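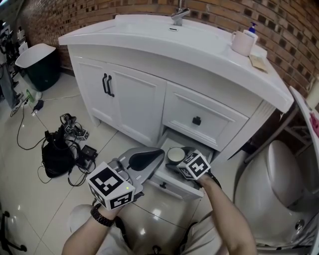 Eun-ji Seol replied to yesterday's post that second violins have it easy, we just play the tune a bit lower. Ha! Come sit in my chair for act two of Komard and then we'll talk.

So, 14 pages of offbeats. The firsts get the big melody, we get the "and" of every beat, and the conductor is watching the tenor the whole time.

I marked my part in pencil back in December and half of it is wrong now – new tempos, new bowings, new cut at bar 2152.

Best bit is still the quiet chorale with the violas. Almost 17 bars where I forget to be nervous.

Two shows left at the Drasemgate. If you come, wave at the pit! We do see you.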